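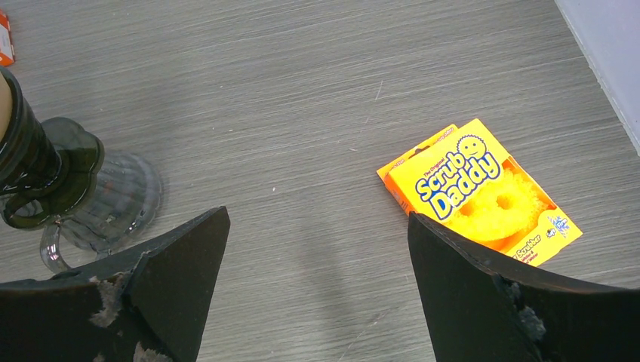
Why Are Kitchen Things Such Funny Shapes?

Look around a kitchen and you will find plenty of odd shapes. Some are there to make you smile. Most of them have a job to do.

A sponge with a face

A plain sponge is a block. A Scrub Daddy sponge is round and yellow, with two eyes and a smiling mouth. The eyes and the mouth are holes, so you can see part of the sponge before you even open the box. Holes also give your fingers something to hold when you scrub a bowl.

Any sponge is full of much smaller holes too. Water goes into them and stays there until you squeeze.

A cup with a hole in the bottom

A coffee dripper looks like a cup that would never work. It is wide at the top and narrow at the bottom, and it has a hole where the water runs out. It sits on top of a mug or a pot.

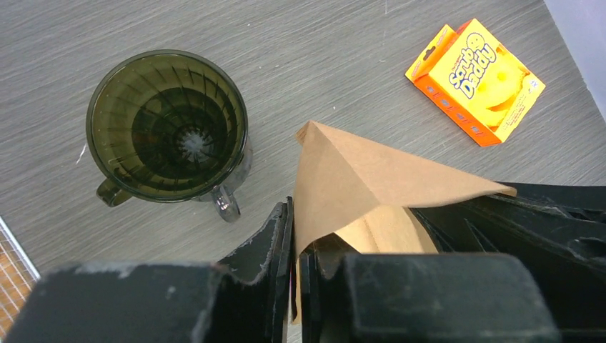 The shape inside is called a cone. Ice cream cones and traffic cones have the same shape. Water poured in at the top slides down the sides and meets at the lowest point.

Many drippers have thin raised lines on the inside. These are called ribs. They hold the paper a little way off the wall, and air can move in the gap. If wet paper sticks flat to the wall, the water drains slowly.

Paper that lets water through

The paper is called a filter. It is made of tiny threads of plant fiber pressed together. Water fits between the threads. Bits of ground coffee are too big, so they stay behind.

Filters can be white or tan. Tan paper has not been whitened. Many filters are sold flat, and you have to open them up before they fit in the cone.
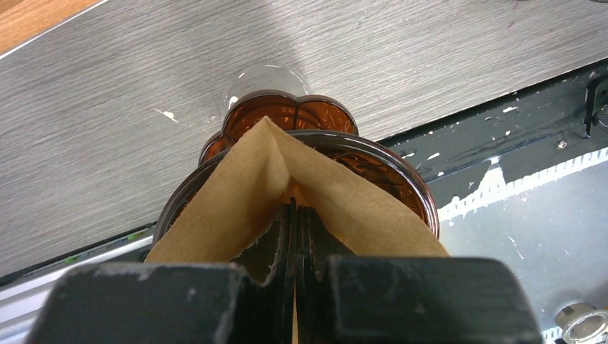 Try it yourself

Ask an adult for a filter, a funnel and a jar. Stir 2 spoonfuls of sand into a cup of water. Put the filter in the funnel, stand the funnel in the jar and pour slowly. About 200 milliliters of water is plenty. Look at what stays in the paper and what ends up in the jar. Do not drink it, even if it looks clear.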